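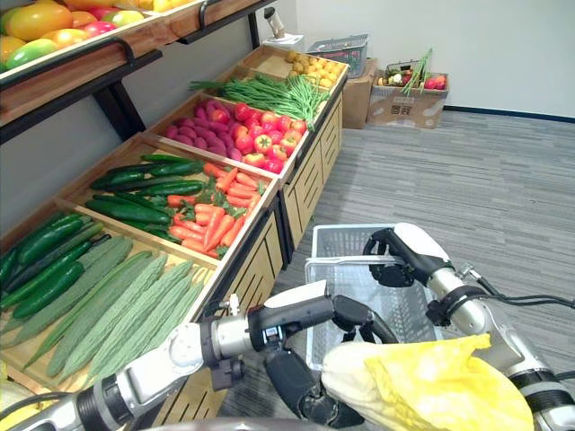
The **Stodbridge rules** are a short code for robots that shop and stock shelves. I helped write them, so I'm hardly neutral! The first draft, from March, ran to 132 rules – we got it down to 16.

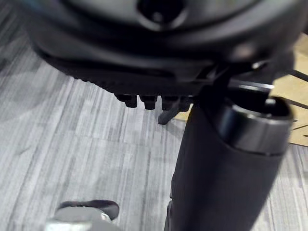 Who can stop the robot? Anyone within reach, trained or not.

Rule four says a basket gets held before anything goes in it, and I still love that one.

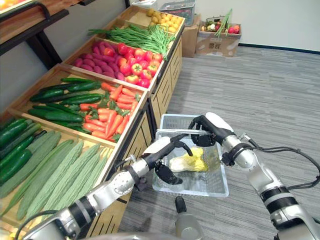

Attila Fodor finds it too strict and would let the second arm stay free. Datlow and Lencho both kept it as written.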